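Speaker notes: Taking a PC apart with one arm
Student project showcase, robotics club session
Speakers: Nadiia Ostapchuk (first half), Vasylyna Hordiienko (second half)
Apr 23, 2024

Before starting

Clicker is in the side pocket of the bag. The clips play without sound. If the room computer won't open them, skip to the still slides and talk over those.

Opening (Nadiia)

Say both names and the name of the project, Nestasano. People will ask what it means. It was the name of the shared folder and it stuck.

The task we set ourselves in February: a desktop computer on its side, cover off, and one robot arm that handles parts inside it. Hard drive, memory stick, processor, and later the graphics card. The parts have to come out without damage and go into a holder where the next step can find them.

Mention that we are a second-year team and that the arm belongs to the teaching lab. We had it in the evenings. The computer is an old Dell from the surplus shelf.

Why a desktop computer

Keep this short. It has many kinds of fit in one box. A drive slides on rails. Memory is held by friction and clips. The processor lies in a socket under a bracket and can't be pushed around at all. A team that can do all of these has to think about force, angle and order.

Also, a PC is cheap to break. Get the laugh if there is one, then move on.

The setup

The case lies flat on the slotted aluminum table with the open side up. To the left of it is our fixture plate, which we printed ourselves. It has raised holders and slots so that each part has one place to go.

The first plate was printed in one go and warped at a corner. The second has a thicker base. Tkachenko is the name we gave to the plate file, and it still shows up in the code, so explain it if anyone reads the code slide closely.

The hard drive goes first in the talk because it is the easiest to follow. The drive is in a blue plastic caddy. The gripper holds it at an angle over the cage, and the angle is the whole problem. If the front edge isn't lined up with the rails, the caddy catches and the arm keeps pushing. We set a force limit that stops the move and backs off.

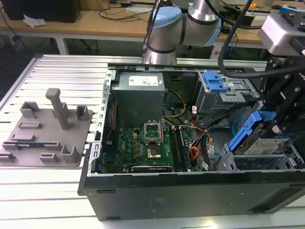

How we collected the runs

Each run is one part and one move. A person guides the arm, the computer saves the joint positions and the camera video, and afterward someone marks the run as good or bad. We kept 1016 good runs out of 1047. Say both numbers slowly, they are close together and people mix them up.

The bad runs were mostly ours. Someone let go too early, or started with the arm in the wrong place. A few were software stops. We did not delete the bad ones. They are in a separate folder called Drendeo, and Vasylyna will say what we used them for.

Point out that marking took longer than recording. If another team is planning something like this, they should mark the runs the same evening. We left 100 of them for the following week and had to watch every one twice.

Hand over to Vasylyna.

Cables (Vasylyna)

Start with the cables since every visitor to the lab asked about them. We talked about tying them back. With the cables tied, the inside of the case looks the same every time and the arm learns a case that doesn't exist anywhere else. So the cables stay as they are. Between runs we did not tidy them.

The cost is that a cable can lie across the place where a part has to go. There is the bundle from the power supply, and the SATA cables by the lower drive cage. A stiff cable can push back with enough force to trip the limit.

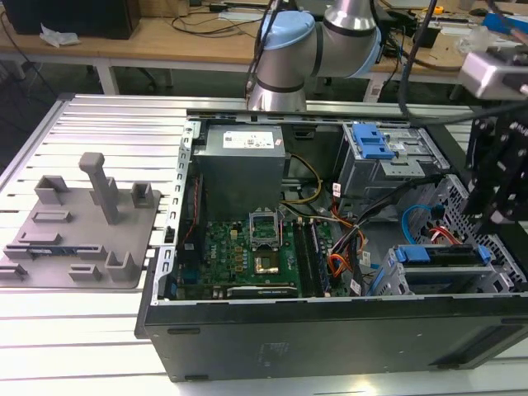

The limit started low and we raised it in small steps until ordinary cable contact no longer stopped the arm. It is still low enough to stop before a caddy bends. We tested this on a spare caddy first, and that one did bend.

Memory and socket

Memory: the slots are narrow and dark, and the camera does not help much in the last stretch. We use a straight downward move and watch the force. There is a small jump when the stick seats. The plot is on the next slide. Leave it up long enough for people to find the jump.

Socket: the bracket is opened by hand before the run. Be clear about this. The arm does not open it. We tried for two evenings and decided to leave it for next year's team.

What the bad runs were for

We used the Drendeo folder to test a small program that guesses whether a run is going wrong. It catches early release well. It is poor at wrong starting positions. Don't promise more than that.

Costs and thanks

Parts and filament came out of the club budget. Thank Congate for the gripper bolts and the loan of the force sensor. Thank the lab for the evenings.

Questions we expect

Would it work on another model of computer? We haven't tried. The holder positions would have to be measured again.

How fast is it? Slower than a person. We ran it at low speed the whole time and never tuned for speed.

Can we get the files? Yes, the plate and the marking tool. The video takes too much space to send, so people should bring a drive.

If there is time left, show the slide with the warped plate. If not, stop after the questions and leave the contact slide up.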